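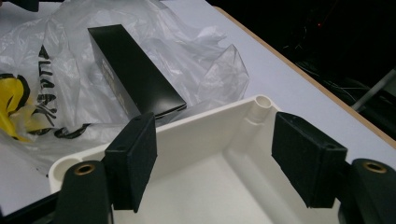
Speaker notes, Ravent small business evening, 1/3/22
Meriem Tazi, 15 minutes plus questions

Slide 1. Title
Wait for people to sit. Thank Mansour for the room and the coffee. Do not apologize for the slides.

Slide 2. Who I am
I run returns for Prirura. We sell desk lamps by mail. Returns is the department you meet after you've stopped liking us. (Pause. If no laugh, move on quickly.)

Slide 3. December
Most of our year comes back in December and the first weeks after it. Last season we shipped 1,000 lamps of one model and 89 came home again. I had assumed they were broken. Most of them worked fine. People had opened the box, looked in, and lost heart.

Slide 4. What they wrote on the form
Read these slowly.
"Too much box."
"Husband cut himself on the tape."
"Lamp OK, instructions rude."
We had a box for "faulty" and a box for "changed my mind," and customers were writing up the margins to get around both. Ask the room: who here has read their own return form this year? Expect very few hands. Mine would have been down too.

Slide 5. The wrapping

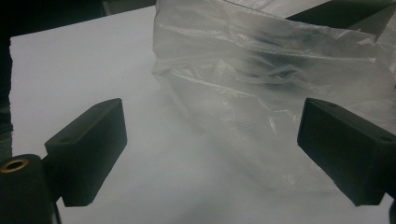

Our returns desk gets the packaging back in whatever mood the customer was in. Some of it is folded like a wedding napkin, with a note. More often it arrives like the clear film on this slide, crumpled up and spread over whatever is under it. I used to grumble about that. Then I tried repacking one of our own lamps at my kitchen table and gave up at the second flap. If I can't do it, and I'm paid to, we should stop being snippy about it on the phone.

Slide 6. What we changed
Went from 5 layers of wrapping to two. Rewrote the instructions with the word "please" in them. Put a blank space on the form and took out "changed my mind," which sounded like an accusation.
Brandomari, who print our boxes, were very gracious about losing the work. Roughly as gracious as you'd expect.

Slide 7. What didn't help
The free sticker. Skip this one if running late. Do not get drawn into the sticker.

Slide 8. Questions
Someone will ask about refund fees. Answer: we tried them for a month and the phone never stopped.
Leave my email up. Take the clicker out of my pocket before driving home.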